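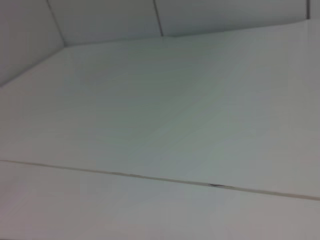 A plain white surface with white panels behind it.

I've been nagging Noreen Sandhu for months to tell me what was happening with the old Hirska tea rooms, and at last she's let me print it: they're opening again in July!

If you grew up round here you'll know the place. It first opened in 1979, did a cheese scone the size of your fist, and shut two winters ago when the roof started letting in the rain (I was there the afternoon a bucket came out, and we all just moved our chairs). Noreen and her business partner Shoaib Cheema have taken on the lease and say the roof is now sound.

They asked people what they wanted on the menu and got 221 replies, which Shoaib has been reading out to anyone who stands still. Scones won by miles. Second was "proper gravy", so there'll be a hot lunch as well, served until half past two. I asked for the lemon cake back and got a maybe.

The name stays, the car park stays, and dogs are welcome in the front room only. Noreen is still after two people for the kitchen and one for the early shift, so pop a note through the door if you fancy it. Amna Pirzada, who ran the till for years, has already said yes to mornings.

Opening time on the first day is 9am. I'll be the one by the window with butter on my sleeve.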